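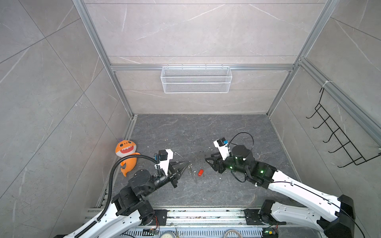
Print this page | E-mail this page

Last updated: 9/25/20

GOMORA HERITAGE SOCIETY OPENS THE OLD PILGRIM ROAD TO ETURHAM

The Gomora Heritage Society is delighted to announce that the old pilgrim road between Gomora and the hill chapel at Eturham is open again to walkers, after many years in which the middle stretch was so overgrown that even people who grew up beside it had trouble finding the way.

The road runs for 12 miles, most of it along the river, and passes the ruined hospice at Kaewsai, where travelers were once given soup, bread and a bed of straw. Local tradition says that a wandering hermit founded the hospice after losing his mule in a snowstorm (the mule was found, the story goes, eating the monks' cabbages). We can't promise that any of this happened. The earliest mention we have is in a parish account book more than 200 years old, and it speaks only of repairs to the roof and the price of candles, but we are very fond of the mule all the same.

Members began clearing the path in May and have set 31 new waymarks along it, each carved with the small shell that appears over the chapel door. The footbridge at Cukon has been rebuilt on its old stone piers, and our warm thanks go to the farming families there, who lent tractors, ladders and a great deal of patience, and who kept us in coffee on some very wet mornings.

The chapel itself will be open on weekends until the first snow. Visitors are welcome to sit as long as they like, and to ask for the key to the side room, where 2 painted panels from the hospice are kept. Please wear sturdy shoes, as the last climb is steep, and close the gates behind you for the sake of the sheep.

A printed guide to the road, with a map and the mule story told in full, is available from the Society's reading room in Gomora. Anyone with old letters, postcards or family stories about the road is warmly invited to bring them in.

Print this page | E-mail this page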